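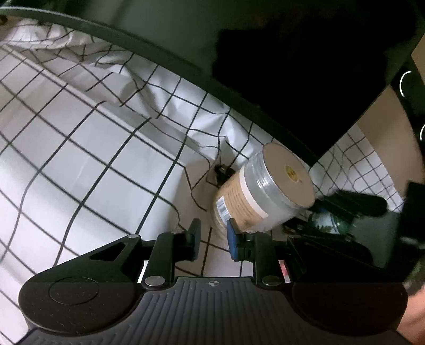 Leave my table alone

I own a tablecloth, white with a thin black grid on it, and I have not seen it lie flat since June. It wrinkles up in the middle and droops in folds at one side, and there is always stuff on it. My sister-in-law calls this a problem. I call it a table!

I bring this up after reading one more column telling us that a clear surface makes a clear mind. The writer in Grasstead had gotten rid of 500 things and felt lighter. Good for her. I tried it myself last winter, with a 13-day plan from a little outfit called Vitale (six bucks, plus the bins, and the bins were where they got me). Every object was supposed to have a home. By the end I had lovely bins and couldn't find a single charger.

My trouble with the homes idea is that most of what lands on a table is halfway through something. A container still in its shiny clear wrap, tipped over on its side, is waiting for me to decide which shelf it goes on. A cord is out so that I'll remember to plug the thing in. Put them both in a bin and I've lost the reminder, and then I buy a second one of each, and that's how a person ends up with two of everything and a closet she's scared of.
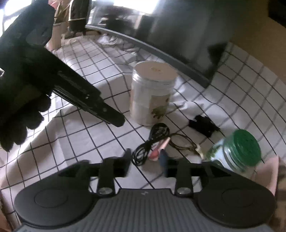 What about the cords, though?

Okay, cords. I'll give the tidy people this one, partly. A black cable looped up in rings is fine by me, but the minute a skinny brown cord gets in there with it you have a tangle, and a tangle grabs whatever's small and nearby. Pink things, blue things, whatever. I do think cords should be kept apart from each other — a twist tie is plenty — and I'll even do it tonight.

But the white jar with the green leaves on its label stays out where I can see it. So does most of the rest. When we lived in Nernport we had a table you could have done surgery on, and we ate standing up at the counter so as not to mess it up. I don't miss that table one bit.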